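4.2 Appraisal Gap and Early Delinquency
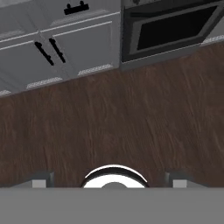

The second set of estimates concerns the appraisal gap, defined as the difference between the appraised value at origination and the value assigned by the automated model, divided by the latter. A positive gap means that the appraiser valued the home above the model. The sample contains 1487 purchase loans originated in the Lonstead market and serviced by Dutari. Refinances are excluded throughout, as the borrower's estimate of value is often recorded on the order form and may anchor the appraiser in ways that differ from a contract price.

Loans were sorted into 5 bins by appraisal gap. Early delinquency is coded as one if any payment was 30 or more days past due within the first 9 months, and as zero otherwise. Loans transferred to another servicer inside that window were dropped before the bins were formed. We estimate a linear probability model with controls for credit score, debt-to-income ratio, occupancy status, and month of origination. Standard errors are clustered by appraiser.

The coefficient on the top bin is positive and keeps its sign when lender fixed effects are added. The middle bins cannot be told apart from one another. We read this as evidence that moderate gaps mostly reflect noise in the automated model, which has no access to interior condition and handles recent remodeling poorly. Large gaps carry more information about the loan itself — though the design does not let us separate inflated values from homes that are simply hard to price.

Figure 3 plots the bin coefficients with and without lender fixed effects. The two series overlap except in the lowest bin, where the number of loans per lender is small and the intervals are wide.

Akolgo's earlier work on the Dultidwood subdivision used the contract price as the benchmark in place of a model value. That choice avoids model error but makes the gap zero for a large share of loans, as appraisals tend to land exactly on the contract price. We repeated our estimates with his definition. The top-bin coefficient shrinks and is no longer significant at conventional levels.

Figure 3. Early delinquency by appraisal gap bin, purchase loans, Lonstead market. Bars show 95 percent confidence intervals. The omitted category is the second bin.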